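Print this page | E-mail this page
February – by Sixten Magnusson
Last updated: February

3.2 Collecting the plug examples

Okay, so this is the part of the project I've spent most of my waking hours on, and I'm going to write it up the way I'd tell it to you over coffee. We wanted a policy that can put a plug into a power strip using two hands, and for that we needed people doing it, over and over, with a hand-held gripper in each fist (Figure 1). No robot arm gets involved at this stage. You hold the tools, you do the task, and the recordings go into the Hadon store overnight.

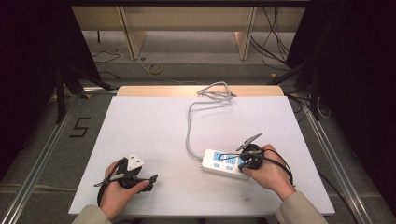
Figure 1. Two-handed plug task, at the table in Teltuscombe.

We collected 2,145 demonstrations in all, and 754 of those were plug tasks of one sort or another. My first guess was that the hard bit would be lining up the prongs. Nope! The hard bit is the other hand. People are so used to steadying a power strip with their fingertips, without a thought, that when you give them two thin jaws to do it with they push too hard, or let go too early, or chase the thing across the board. We kept those tries. A learner that only ever sees perfect runs has no idea what to do when the strip slides – and it will slide.

The cord matters more than I'd like, too. Early on I straightened it before each take, because it looked nicer, and the first model we trained (we call it Fluver, don't ask) got confused by any cord with a bend in it. So I quit tidying. Now the cord lands however it lands, and we turn the strip to a new angle every few takes.

We also save a close-up view from the gripper itself, and that's the one the Lindqvist labeling tool leans on. It wants to know when the jaws are open and when they've closed on something, so a good stretch of open jaws with nothing between them (Figure 2) is just as useful to it as a grasp. I threw out 265 clips before I understood that, thinking they were dead time. We got 200 of them back from the backup. The others are gone, and yes, I'm still a bit sore about it. 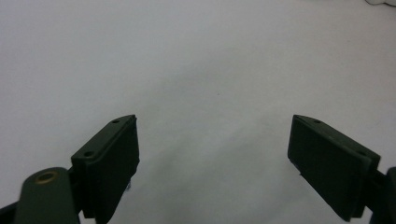 Figure 2. Gripper view, jaws open over the white surface.

3.3 Cleaning up the recordings

Trimming came next, and I'll keep it short. Each take got a start mark and an end mark by hand, and then a second person went over the marks without seeing the first set. When the two disagreed by more than a second we watched the clip together and settled it. Most of the fights were over when a plug counts as "in" – I say all the way, no gap, and that's the rule we used for everything in Section 4.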